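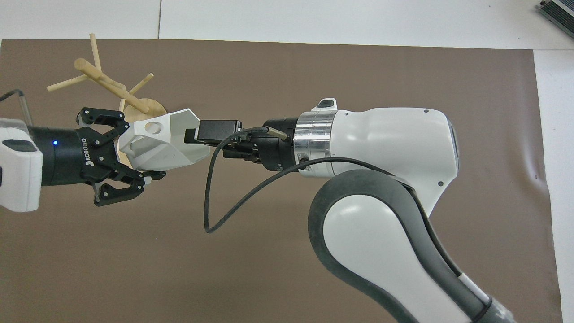
**Talholm Records signs electronic duo Forkeo; debut album out in January**

TRARITVILLE, 5 July 2024 – Talholm Records has signed Forkeo, the electronic duo from Traritville, to a worldwide deal covering two albums. The first, a self-titled record with seven tracks, will be released in January on vinyl, CD and all the usual digital services. A single, "Ferry Lights," is out today.

Forkeo have been playing together since they met on the night shift at a bread factory. Their early sets were mostly long, slow house tracks built from one drum machine and a secondhand organ, played in the back rooms of bars on the east side of the city. Over time the tracks got shorter and the vocals came forward. The organ is still there on nearly everything they do.

The label first heard the duo on a home-dubbed cassette called "Night Loaf," which was sold at shows in an edition of 166 copies. A copy was passed to the Talholm office by a record store that had sold out of it. All four tracks on the tape have been recorded again for the album, two of them under new titles.

"We wanted to keep what people liked about the tape, which was how close everything sounded," the duo said in a joint statement. "We also wanted a kick drum you could hear. The tape did not have that. Talholm let us take the time to fix it and didn't ask for a big single in return."

The album was recorded over the winter at Özkan, the studio above the old dye works in Traritville, and mixed in the same room. Most of the vocals were done in single takes late at night, after the street outside had quieted down. The organ was run through a guitar amplifier in the stairwell, and the building's elevator can be heard at the start of the second track.

"Ferry Lights" is the fastest song on the record at a little over four minutes, with a bass line that comes in late and stays to the end. The B-side is "Salt Road," an instrumental that will not appear on the album. The single is available as a digital release and as a 12-inch, pressed in a run of 600. Orders placed through the Talholm web store will ship this week, and stores in North America and Europe should have stock soon after.

**Track list**

1. Counter Service
2. Third Floor
3. Ferry Lights
4. Your Side of the River
5. Dough
6. Low Battery Hymn
7. Home by Five

**Live dates**

Forkeo will play a release show for the single at the Özkan studio this summer. Space is limited and tickets will be sold only through the label's mailing list. A longer run of club dates is being booked to follow the album, starting in Traritville and moving along the coast. Dates will be announced once the venues are confirmed. The duo perform as a live act and are not taking DJ bookings at this time.

Promoters who want to host a date should write to the label's booking desk with the size of the room, details of the house sound system and a few possible nights. The organ travels with the band and needs step-free loading.

**Press and radio**

Advance streams of "Ferry Lights" and "Salt Road" are available to press and radio on request. WAV files and a clean radio edit can be supplied. Album promos will go out in the fall. Please let us know if you need a physical copy, as these are limited and will go first to stations and magazines that cannot work from a stream.

Interviews with Forkeo can be arranged by email or phone. The duo prefer to be interviewed together and ask to be credited as Forkeo, without individual names, in print and on air.

**About Talholm Records**

Talholm Records is an independent label releasing electronic music, dub and modern folk. It began as a mail-order list for small-run cassettes and moved into vinyl after its first few releases sold through. The label handles its own distribution to stores and runs a mailing list with news of new releases and represses. Demos are welcome as streaming links. Please do not send attachments.

**Contact**

Press desk, Talholm Records, Traritville
Review copies, interview requests and booking inquiries: please put "Forkeo" in the subject line.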